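In Praise of the Indoor Balcony

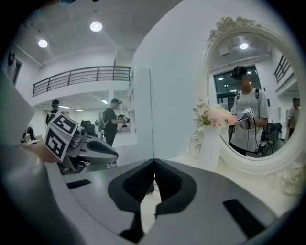

A railing on an upper level, with plenty of white around it.

I want to make a case for a part of buildings that rarely gets any love, and that is the indoor balcony. Call it a gallery or a mezzanine if you like. I mean any upper floor that stops short and lets you lean on a railing and look down at whatever the people below are up to. I have loved these things since I was small enough to look between the bars instead of over them, and I think we should be building a lot more of them!

My first was in the public library in Donnelly, where I grew up. The children's books were upstairs, along three sides of a big square opening, and the reading tables were downstairs. I must have spent whole winters up there with a book open on my knees, not reading it. I watched a man fall asleep over the newspaper every afternoon at four. I watched my own piano teacher, Mrs. Ghiță, eat a sandwich out of her coat pocket, which was strictly against the rules, and I never thought of her in the same way again (I liked her much more).

Later the library was renovated and the opening was filled in to gain floor space. They got room for 30 more desks out of it. I went back one December to have a look, and the desks are perfectly good desks. Still, the upstairs is now just an upstairs. You climb up there and you have left the building, in a way. You can't hear the front door, you can't tell whether it's busy, and if your friend comes in looking for you she has to send a text.

That's the thing I keep coming back to. A floor with a hole in it ties people together who would otherwise never know the others were there. My friend Ayana Gebru works in an old seed warehouse where the offices run along a gallery, and she says half of her meetings get settled by somebody leaning over and shouting. She also says it's loud, and I believe her. Heat goes up and stays up, every dropped spoon is public, and in summer she keeps a fan on her desk from April on. I'm not going to pretend these are small complaints. If you need silence for your work, a gallery is a terrible place to put you, and there ought to be a door you can close.

But look at how people behave near a railing. Put 200 guests in a hall with a flat floor and they will stand along the walls with their drinks. Give them a balcony and they start to move. They go up to see who's here, they wave, they come down again by the other stairs. At my cousin Anca's wedding the band was on the ground floor and the cake was upstairs, and I don't think anyone sat still for more than ten minutes. My uncle danced on the upper level by himself, with a full view of everyone, and had the best night of his life.

I think the railing itself deserves some credit too. It should be the right height for forearms. It should have a top bar wide enough to rest them on, and please, no glass! Glass panels are all right to look through, I suppose, but they get smeared, and they make people stand back a little as if they were in a shop. Plain metal bars are wonderful. You can hang a coat over them, tie paper lanterns to them, and a kid can sit down and let both legs dangle – I did, for years, and lost one shoe.

The usual argument against all this is money. An opening is floor you could have rented out, and I understand that a developer looks at it and sees a row of missing rooms. I'd only ask them to go and stand in the old market hall on a wet morning, up by the clock, and look at how many people have climbed the stairs with their coffee for no reason at all. There's nothing for sale up there. They lean, they watch the fish being laid out, they spot a neighbor and yell hello.

So if you are on some board that's about to vote on a new school or a new library, ask where the railing goes. And if your town still has one of these places, go up there this week and take a friend along. The best spot is usually near the top of the stairs, where you can see the door.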